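Wornis Pictures announces "Pathak", new drama starring Roxana Vlad

Parkilport – Film company Wornis Pictures is happy to announce that its new feature film, "Pathak", will open in cinemas in October. The leading role is played by Roxana Vlad, and the director is Valentin Rusu.

The film tells the story of a ferry captain who comes back to her home town after her brother sells their boat. 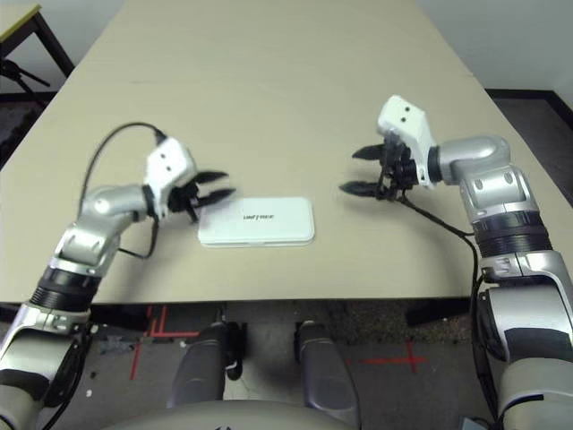 Roxana Vlad admitted that she refused the part two times, and that she said yes only after she read the last pages of the script on a night train.

For the role of the captain, 382 actresses sent a tape. The shooting took 52 days, most of them in the old harbor of Sosberg.
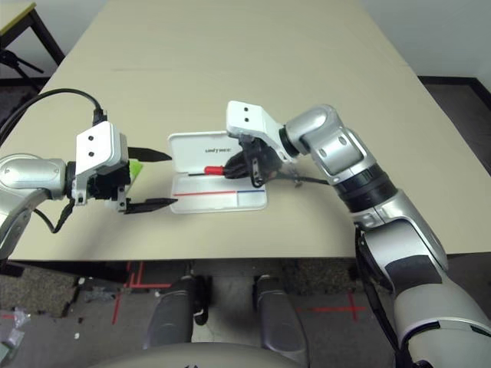 Many people of the town appear in the market scene, which was filmed in one morning before the shops opened.

The first showing will be at the Parkilport Film Evenings, in a hall with 1000 seats.
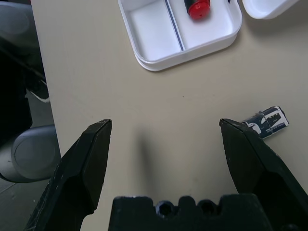 After the showing, the director and the leading actress will answer questions from the public – in English and in Romanian.

Press tickets can be requested from the Wornis press office.
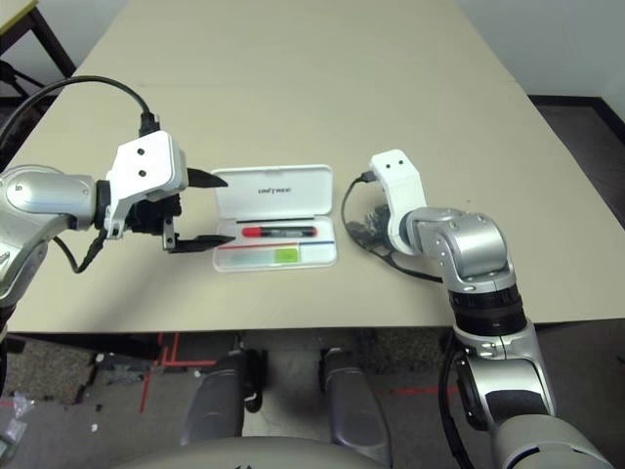

Each newsroom can receive up to 4 tickets. Interviews with the cast are possible on the same evening, from 6 p.m.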